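开个串，讲讲我这半年学做酸面包的事。起因是搬到 Nulham 以后，楼下唯一一家面包店关门了，超市里的吐司甜得像蛋糕，我吃了两个礼拜，受不了了。

先说结论：酸面包没有网上说的那么玄，但也绝对没有“五分钟搞定”那么轻松。谁跟你说五分钟，你问问他洗碗算不算时间。

第一步养酵种。全麦粉加水，等量，搅一搅，盖上，放着。我第一次养到第三天，噗噗冒泡，涨得老高，高兴坏了，以为自己天赋异禀。第四天，死气沉沉，一个泡都没有。我差点倒掉！

后来翻论坛才知道，前几天那阵热闹多半是杂菌在闹，安静下来是正常的，继续喂就行。我那罐喂到第 11 天才真正稳定，喂完能翻倍，闻起来有点像酸奶，又有点像青苹果。

如果你的闻起来像洗甲水，多半是饿了，喂它。如果长了粉色或者橙色的东西，别心疼，整罐扔掉，罐子也好好烫一遍。

关于面粉。我试过好几种，最后固定用 Bako 的高筋粉，吸水比较稳，每一袋脾气差不多。之前贪便宜买过散装的，同样的配方，这袋刚刚好，下一袋就成了一摊泥，气得我晚上十点站在厨房里吃饼干。

水量也想唠叨几句。视频里那些大佬动不动就 80% 以上含水，面团像水母一样晃，切开全是大气孔，好看是真好看。我跟着做，结果面团粘在手上、案板上、袖子上，最后粘到了门把手上（别问）。

新手老老实实从 65% 到 68% 开始。气孔小一点怎么了，抹黄油还不漏呢。

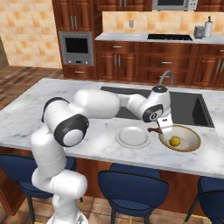 再说发酵。我觉得最坑人的就是配方里写“室温发酵 4 小时”。谁家的室温？我家一月份厨房早上冷得我戴着帽子煮咖啡，照着 4 小时来，烤出来的东西可以拿去垫桌脚。

现在我只看面团不看表。涨了一大半，表面鼓鼓的，边缘有弧度，晃一下容器会抖，那就差不多了。冬天我最久等过 11 个小时，夏天还没试过，到时候再来更新。

有个小办法：揪一小块面团放进直筒的小玻璃杯里，杯壁上画条线，跟大面团放一起。大盆里看不出来涨了多少，小杯子里一目了然。这招是在 Drastton 上面包课的时候学的，那堂课 18 个人挤一间教室，别的我几乎全忘了，就记住了这个，学费也算没白花吧。

折叠的话，我一般做四次，每次隔半小时。手沾水，拉起一边，往中间盖，转个方向再来。第一次会觉得面团很散，拉两下就想断，到第三次就能感觉到它有劲儿了，这个过程真的很解压，比刷手机强多了！

整形我到现在还是不行。圆的勉强能看，椭圆的每次都一头大一头小，像只拖鞋。味道没差别，家里人照样吃得很香，所以我也就不太努力了。

然后是冷藏。整好形放进发酵篮，套个袋子，丢冰箱过夜。好处是味道更足，割包也容易很多，冰冰硬硬的，刀下去很利落。对上班的人也友好，晚上放进去，第二天早起烤，或者干脆下班再烤，它都等你。

发酵篮要撒粉，撒米粉！别撒高筋粉。我第一次用的高筋粉，倒扣出来的时候面团纹丝不动，拿刮刀刮了半天，最后扯下来一张皮，篮子上挂着半个面包。

烤。铸铁锅跟烤箱一起预热，至少半小时，要很热很热。面团放进去，盖盖子烤 20 分钟，再开盖烤 20 多分钟，颜色比你以为的再深一点。浅色的皮第二天就软塌塌的，深一点的皮又脆又香，嚼起来有点像炒过的坚果。

拿锅一定要戴厚手套，锅盖拿下来以后也别随手去摸。我左手食指上现在还有一道印子，就是把锅盖放灶台上，转头忘了它是烫的，徒手去挪。

最难的一步来了：等它凉。真的要等，至少一个多小时。刚出炉切开，里面是粘的，你会以为没烤熟，然后怀疑自己的整个人生。我前面 6 个面包里有 2 个都是这么毁掉的。

出炉以后凑近听，皮会噼里啪啦响，特别细的声音。我每次都蹲在那儿听，家里人说我像在偷听邻居吵架。

剩下的酵种别扔，可以摊饼。加个鸡蛋，加点葱花和盐，平底锅煎一下，酸酸的很开胃。我现在有时候为了吃这个饼，故意多喂一点。

也有人拿来做华夫饼和苏打饼干，饼干我试过，擀薄一点，撒芝麻，烤到边上发黄，一晚上就吃光了。华夫饼机在 Brollstead 的二手店里看中一台，还在犹豫，柜子真的塞不下了。

出门旅行怎么办？喂得干一点，放冰箱，两三周没问题。回来上面可能有一层灰灰的水，倒掉或者搅进去都行，喂两三次就缓过来了。我那罐被忘在冰箱最里面一个多月，挖出来的时候我都准备给它办后事了，喂到第三顿又开始冒泡，感动。

工具方面，必买的就一个电子秤，别用杯子量。刮板买个便宜的。割包刀我用刮胡刀片夹在筷子上，用了很久，后来买了正经的，说实话差别不大，就是看起来专业一点。

有人问成本。粉钱是不贵，电费我没敢仔细算。不过我现在周末不怎么出去吃早午餐了，自己切两片烤一烤，放个煎蛋，挺满足的。

下一个想试黑麦的。听说黑麦面团完全不用揉，跟水泥一样，抹进模具就行。有做过的朋友来说说，模具要不要垫纸？我手上这个是不粘的，但它已经骗过我一次了。

先写到这儿，计时器响了，我去翻面团。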